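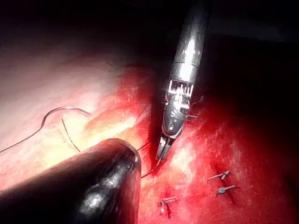 Nahtübung, Stand April: rechts unten fertige Knoten, Enden gekürzt, daneben dunkler Faden.

Zwischenbericht Nahttraining Ravorell
An: Förderstelle Bellulcombe
Von: Jirayu Paisan, Kursleitung

Kurz vorab, der ausführliche Teil kommt mit der Endabrechnung.

Stand der Übungen
Grundkurs Knoten durch, alle Gruppen. Insgesamt 2.028 Knoten gesetzt und einzeln bewertet, geplant waren weniger. Einzelknopfnaht läuft gut, fortlaufende Naht noch zäh – vor allem der erste Stich nach dem Anfangsknoten. Da wird der Faden gern zu lang gelassen und liegt dann in Schlingen über dem Gewebe, kostet jedesmal Zeit. Ab jetzt gilt: Fadenlänge vor Beginn ansagen, Kursleitung nickt ab.

Bewertung
Bogen überarbeitet. Fadenenden jetzt eigene Zeile, war vorher unter „Gesamteindruck“ versteckt und wurde je nach Prüfer völlig verschieden gehandhabt. Abstand zwischen den Knoten ebenfalls neu drin. Spannung bleibt Ermessenssache, dafür haben wir noch keine gute Lösung. Vorschläge nehmen wir gern.

Häufigste Abzüge bisher:
Faden beim Anziehen ausgefranst
Knoten zu dicht am Wundrand
Enden zu lang
Gewebe mit der Spitze gefasst, wo es nicht nötig war

Material
Fadenbestellung bei Mamo, 700 Packungen, vollständig geliefert. Reicht vermutlich bis Kursende, wenn der Verbrauch so bleibt. Bei den Übungsmodellen sieht es schlechter aus, Lieferant Tovero hat zweimal verschoben. Derzeit teilen sich 2 Gruppen einen Satz, geht, ist aber kein Dauerzustand. Ersatz bei einem anderen Anbieter angefragt, Angebot steht aus.

Kosten
Verbrauchsmaterial bis einschliesslich April: 3.454 Euro. Liegt im Rahmen. Raummiete noch nicht gebucht, kommt im nächsten Bericht. Reisekosten der externen Prüfer wie bewilligt, Belege liegen im Ordner, bitte nicht nochmal anfordern, wir reichen alles gesammelt ein.

Verzögerungen
Abschlussprüfung rutscht nach hinten, Grund sind die Modelle (siehe oben). Die Nachmittagsgruppe hat ausserdem zwei Termine verloren, die holen wir ab 16 Uhr nach. Bewilligungszeitraum reicht nach jetzigem Stand noch, ein Antrag auf Verlängerung ist nicht geplant.

Nächste Schritte
Fortlaufende Naht wiederholen, kleinere Gruppen. Neuen Bogen mit beiden Prüfern an denselben Nähten testen und Abweichungen notieren. Modelle nachfasen bei Tovero – mache ich selbst. Umwidmung von Restmitteln aus dem Posten Druckkosten auf Modelle: bitte um kurze Rückmeldung, ob formlos möglich oder ob das Formular nötig ist.

J. Paisan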